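Unit 4: Comparing Hand-Held Grippers
Laboratory Methods in Robot Manipulation
Instructor: Povilas Rätsep

4.1 Purpose of the session

In this unit students compare two hand-held grippers, the Serkusetti and the Brolska, as tools for recording manipulation data. Both carry a wide-angle camera on the body. The comparison concerns the quality of the recordings and the effort asked of the operator. Students should have read the chapter on camera calibration before Wednesday.

4.2 Field of view

A fisheye lens keeps the fingers and much of the room in view at once. The cost is distortion: straight edges bend, most strongly far from the center, and part of the view is always taken up by the gripper itself. Tracking software must be told to ignore that region. A mask drawn for one housing will not fit the other.
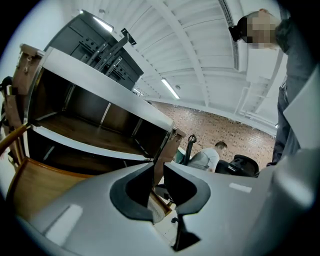

Tracking also depends on what surrounds the operator. Brick, shelving and ceiling beams offer many stable features. People who move close to the operator do not, and their motion may be mistaken for motion of the gripper. Groups should note who was standing nearby during each take.

4.3 Procedure

Each group records 22 takes per gripper, using the same objects and the same starting position. Operators change after every second take. Files are loaded into Trakero, which reports the number of frames in which the position was lost. A take with fewer than 200 usable frames is repeated -- it may not be trimmed and merged with another.

4.4 Reporting

Submit one table per gripper and a written comparison of no more than 500 words. State the share of lost frames, the number of repeated takes, and any fatigue reported by operators. Reports are due at the start of the next session, in Room 243.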